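Drindden Community Kitchen: progress report to the Utine Fund
1/26/24

Hi all,

I know you asked for this a little earlier, and thanks for being patient with me! Things have been busy in a good way. Your grant was for getting the evening cooking classes off the ground at Drindden, and they are very much off the ground. We're running two classes a week, one for beginners and one for people who want to cook for a family on a tight budget, and both have a waiting list (I didn't see that coming, to be frank).

The budget class has turned into the one everybody talks about. We started with soups and beans, then moved on to bread after a lot of begging, and now half the group bakes at home and brings the results in for the rest of us to try. I've had to buy bigger pants.
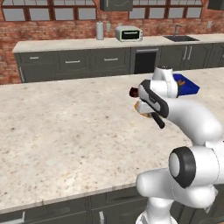
The speckled stone countertop on the kitchen island.

On money: we had set aside $240 for spices, oil and flour and we've spent $200 of it. Nassar gave us a better price once we agreed to order by the case, so I'd like to carry the leftover into spring if that's okay with you. The recipe booklets from Zandwood came in on budget too, but the first batch had the lentil page in twice and no rice page at all. They reprinted them for free and were very nice about it.

What hasn't gone so well is child care. We promised a play corner during the evening class and we've only managed it on 3 evenings. Finding a sitter who can stay until we've finished washing up is harder than I figured, and a few parents have dropped out over it. I've asked the after-school program down the street whether we could share one of their staff, and I'm waiting to hear back.

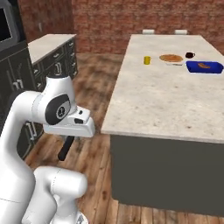 At the kitchen island.

Next up is the knife skills session, then a shared supper in April where the beginners do all the cooking. You're all invited, so please come hungry! Before then I still need to renew our food handling certificate and sort out the sign-up sheet, which is a mess of crossed-out names.

One question for you: can the child care money be spent on bus fare if the sitter plan falls through? A couple of parents have asked, and I said I'd check with you first.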